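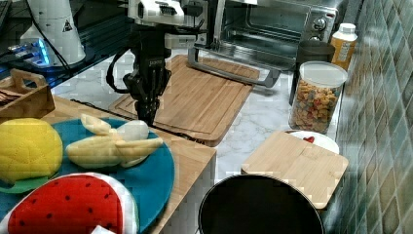 Catríona Daly
Encargada de la sección de cocina del boletín

Cuidar las tablas de madera durante el verano

Llevo siete años viviendo en este barrio y todavía me sorprende cómo el calor de agosto cambia las cosas de la cocina. El pan se pone duro en una tarde, la mantequilla no se puede dejar fuera, y las tablas de cortar, que en mi país estaban siempre un poco húmedas, aquí se secan hasta abrirse. En el último boletín pedí que me escribierais con vuestras dudas sobre utensilios y casi todas las cartas trataban de lo mismo: tablas con grietas, tablas que se doblan, tablas que huelen a cebolla. Por eso dedico a ellas esta página entera.

Empiezo por el lavado. Una tabla de madera o de bambú se lava a mano, con agua templada y poco jabón, y se lava por las dos caras aunque solo se haya usado una. Cuando se moja únicamente la cara de arriba, esta cara se hincha y la otra no, y al cabo de unas semanas la tabla baila sobre la encimera. Después se pasa un paño y se deja secar de pie, apoyada en el canto, con aire por los dos lados. No conviene ponerla al sol del balcón. Yo lo hice con mi primera tabla, muy contenta de tener por fin tanto sol, y se me abrió por el centro.

El lavavajillas queda prohibido. Rocío Robles me escribe que la suya entra allí desde hace tiempo y sigue bien. Me alegro por ella, pero no cambio el consejo.

Para el aceite hay muchas opiniones. El de oliva y el de girasol se ponen rancios con el tiempo y dejan un olor que luego cuesta quitar. Es mejor el aceite mineral de uso alimentario, que se compra en la farmacia o en la ferretería. Se calienta un poco la botella al baño maría, se extiende el aceite con un trapo de algodón siguiendo la veta y se deja reposar toda la noche. Por la mañana se retira lo que sobra. En verano repito esta operación cada 3 semanas y en invierno bastante menos. Si la tabla tiene un canal para recoger el jugo, hay que insistir allí con la punta del trapo, porque en el canal se queda siempre el agua y es el lugar donde la madera se pone gris primero.

Sobre el bambú recibí una pregunta de Chenxi Ren, que quiere saber si se cuida igual. Casi igual. El bambú es una hierba y no un árbol, absorbe menos agua y aguanta bien el uso diario, pero las tiras van pegadas unas a otras y el exceso de calor puede separarlas. No lo apoyéis contra el horno encendido ni dejéis encima una olla recién sacada del fuego. También gasta el filo de los cuchillos un poco más rápido, así que tocará afilar con más frecuencia.

Los olores se quitan con sal gorda y medio limón. Se reparte la sal, se frota con el limón por el lado cortado, se espera unos minutos y se aclara con agua fría. Para el ajo a veces hacen falta dos pasadas. El vinagre limpia también, pero yo lo uso poco, me parece que reseca. Y la lejía, nunca, aunque sé que en algunas casas es costumbre.

Si la superficie tiene ya muchos cortes, se puede lijar. Primero un papel de grano medio, después uno fino, siempre en la dirección de la veta, y al final aceite generoso. Kathleen Ó Súilleabháin recuperó de esta manera una tabla de su abuela que estaba más bien para la chimenea. Con las grietas que atraviesan la madera de un lado a otro no hay mucho que hacer: dentro quedan restos de comida y lo prudente es jubilar la tabla.

Por último, la carne cruda. En mi casa hay 2 tablas, una para la carne y el pescado y otra para el pan, la fruta y la verdura. Lacey Clegg marca las suyas con un punto quemado en la esquina, y me ha parecido una idea tan sencilla que la he copiado.

En el próximo número hablaré de las cucharas de palo y de los morteros. Si tenéis una pregunta sobre ellos, podéis dejarla por escrito en el buzón de la entrada, con vuestro nombre y, por favor, con letra clara.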